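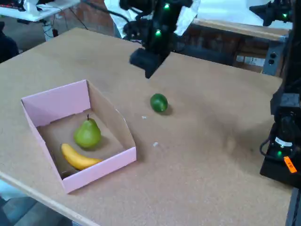 How to format a USB flash drive for use on two operating systems

A drive formatted on one computer may open as read-only on another. The exFAT file system can be read and written by current versions of both Windows and macOS. Formatting erases the drive, so copy off anything you want to keep. A folder with 1,000 small photos takes longer to copy than one video of the same total size.

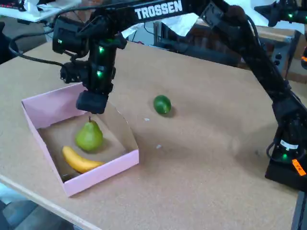 Windows
1. Plug in the drive and open File Explorer.
2. Right-click the drive and choose Format.
3. Under File system, select exFAT. Leave the allocation unit size at the default.
4. Type a volume label of 11 characters or fewer.
5. Check Quick Format and click Start.
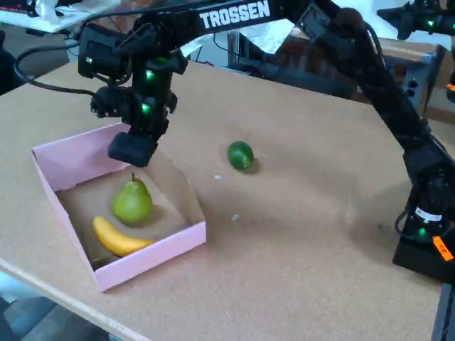
macOS
1. Open Disk Utility. Choose View, then Show All Devices.
2. Select the drive itself, one level above the volume.
3. Click Erase. Set Format to ExFAT and Scheme to Master Boot Record.
4. Click Erase again and wait for Done.

A quick format should finish in under 40 seconds. A full format also checks for bad sectors and can take hours on a large drive.

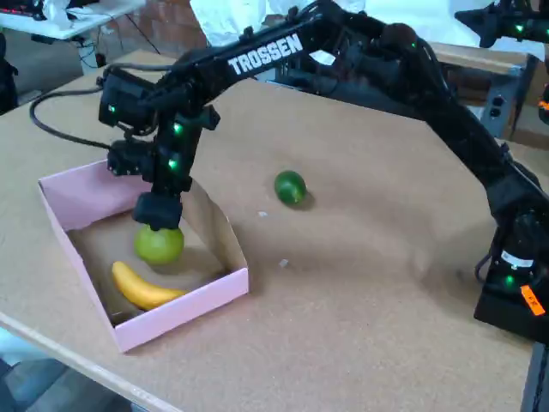

Eject the drive before unplugging it. exFAT keeps no journal, and a write that gets interrupted can damage files.

Written by Genivaldo Andrade. Updated in October.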